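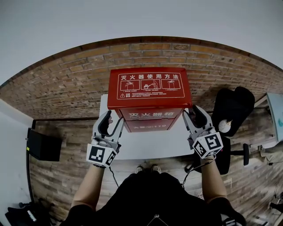

Monthly check on a boxed extinguisher, takes five minutes. Wipe the outside first, damp cloth, no spray. Then read the label — ours has three little pictures on top, pin, hose, handle, and if you can't make those out any more the box needs a new sticker. Check the number on the front too (119 on this one).

## Inside

1. Open it. Shouldn't stick.
2. Needle in the green. Not green? Tag it, call Norneo.
3. Pin in, seal unbroken.
4. Look down the hose for dirt or spiders, seriosly.
5. Close up, sign the card.

Questions — Elsie Hinds, ext. 247.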